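December, Urnham site, staff kitchen cell. Notebook, second shift.

Ran the Clemach hand on handled items all afternoon. 1,482 grasp attempts logged since the start of the month, 1,466 closed without a fault flag. Remaining 16 not sorted yet — most look like handle work, to be checked against the wrist video.

Grip force left at 25 percent. Finger goes through the loop from below, then closes. Do not change the approach angle until the Nassar script is merged.

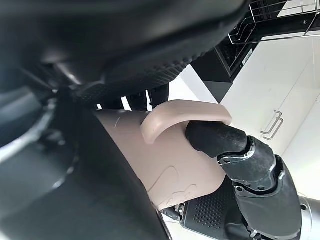
Wrist view, beige plastic item held by the handle. Rack and white cabinet behind.

Staffing side. The kitchen crew used to rotate 2 people through clearing and putting away. Now one stays on the cell and the other has moved to prep. The one on the cell spends the shift resetting stops and re-racking, and reports that standing and watching is more tiring than the old job. Pace is set by the arm now. Asked for a pause button at the sink end — agreed, wiring tomorrow.

Faults go in the Lament log, handle type in the first column. Prep wants the shift sheet redone before the new rota.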